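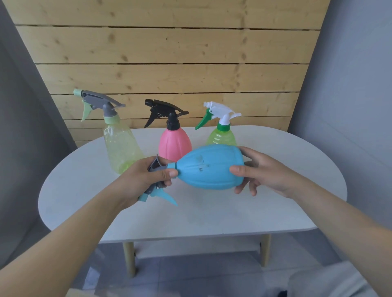 PENRY GALLERY TO SHOW TEXTILE WORKS WITHOUT ARTIST LABELS WHERE RECORDS FALL SHORT

Feb 14, 2023

Penry Gallery will open "Doubtful Cloth" in May, a show of 321 painted and dyed textiles from the Omitz collection. The gallery is not calling it a rediscovery. Too many shows have used that word lately, and few have backed it up.

The Omitz collection was sold for decades as the output of one workshop, Sterkonska. Dealers' lists say so, and so do most of the auction notes. The paperwork is much thinner. After a two-year review, Penry found sales records that tie only 10 pieces to the workshop with any confidence. Another four carry a stamp that may have been added later. Everything else rests on family stories, old price tags and the word of people who stood to gain from the sale.

Wall labels will say what is known and stop there. Where no maker can be named, none will be. Visitors used to tidy life stories beside each work may find this dry — the gallery can live with that.

Penry also has doubts about dye testing, often offered as a way to settle such matters. Tests carried out by the Zateo lab show which dyes were used on a small group of pieces. They can't say whose hand laid them down, and the same dyes were sold all over the region. The full lab report will be on sale at the front desk in a print run of 2,000, along with a short reply from the collection's owners, who disagree with much of it.

No works in the show are for sale. The gallery has also turned down a request to put a value on the collection, which it feels would be guesswork at this stage.

Entry is free. Anyone holding letters, receipts or photographs linked to Sterkonska is asked to contact the Penry Gallery press office. Copies are fine. Please say where the papers came from.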